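Home | My Tickets | Knowledge Base | Workshops | Log out

Ticket 900 - Workshop badges not showing on teacher portfolios
Status: Waiting on reporter
Site: Medrano

Hello, and thank you so much for looking into this! I run the spring maker workshops for teachers at Grustulbridge, and we finished our April session with 23 people who were all very excited to get their badges. Four of them still have nothing on their portfolio page, even though Patham shows the workshop as complete on my side. I've tried signing out, another browser, and (at a colleague's suggestion) removing one teacher and adding her back, and she now has the workshop listed twice and still no badge, poor thing.

The reflection posts themselves open fine for everyone, photos and all, so I don't think it's the upload part.

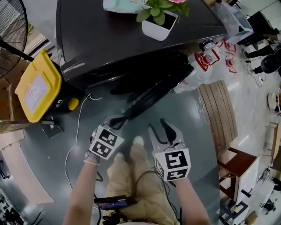

Attachment 1: a gripper in each hand

Reply from Fuseini Nartey, Patham support

Thanks for such a careful write-up, and congratulations to your group! I checked the four accounts, and each reflection is under the 300-word minimum set in your badge rule. Patham marks the workshop complete anyway - I agree that's confusing, and I've passed it along. You can lower the minimum under Badges, then Rules, and press Recheck. I've also removed the duplicate listing.

Reply from reporter

Oh, that rule came over when we copied the Bastolgate course, and I never thought to look there! I lowered it and rechecked on Sunday evening. Three badges came through right away, which made for some very happy emails. The fourth is still missing - it's the teacher I removed and added back. Could you take one more look at hers?

Fuseini Nartey: Of course. Please send me the email address she signs in with and I'll relink her post.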